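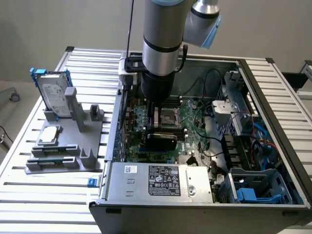

Desktop case on the slatted table, lid off; drive in the gray fixture to the left.

May, 14:20. Brunum bench, teardown layout, second arrangement

Changed from yesterday: case now lies on its side with the opening up, power supply end nearest the front edge of the table. The earlier orientation put the drive cage between me and the memory slots, and every cable had to be lifted over it.

Fixture stays on the left. Drive stands upright in it with the blue rails left on. Tried it with the rails off this morning and the drive leaned against one post. With the rails on, it sits square and can be picked up by the sides without touching the connector end. Boards go in the front slots, one per slot. The square recess in the lower part is for the small white part and nothing else. I found a screw in it at lunch.

Clearances. Left side of case to fixture: 60 mm. Less than that and the blue release tab by the power supply is hard to reach with a gloved hand. Right side of case to table end: 100 mm minimum, so the drive bay latch can be worked from outside.

Cables. Blue and red SATA leads still loop down through the cage. Leave them looped. Pulling them flat puts a sideways load on the board connectors, and we already have one board from the Gindberg lot with a loose port. The black leads across the middle of the board are a nuisance. A tie would hold them toward the right, but then it has to be cut for each run. Left as is for now.

Order of work, as of today:
1. Drive, into fixture.
2. Memory, front slots of fixture.
3. Data leads, board end first.
4. Heatsink.
5. Power supply last. It keeps the case from sliding on the slats.

Item 5 was Nandi Mabuza's suggestion and I agree with it. Without the supply the case moves 2 mm or so when the heatsink clip is levered. A rubber strip along one slat would also do it. Stetsiuk has a roll; ask for 16 cm.

Labels: do not peel the barcode sticker next to the regulatory label on the supply. The Foveo sheet wants that number and I have been copying it by hand. Digits easily misread under the side lamp, so read it from the front.

Open:
- Post spacing on the fixture suits this drive with rails. Not checked with the thinner ones.
- Small chipset heatsink: remove or leave on the board? Inventory has it both ways.
- Table slats collect screws. Need a tray under them.

16:05. Memory slot catches stiff on this board. Note on sheet, no further action.

Comments

nmabuza: Leave the chipset one on. The inventory line that says remove is from the old form.

bench2: The thinner drives rattle in that fixture. A folded card behind the rail works.

nmabuza: Tray is under the sink in the wash room. Please bring it back after.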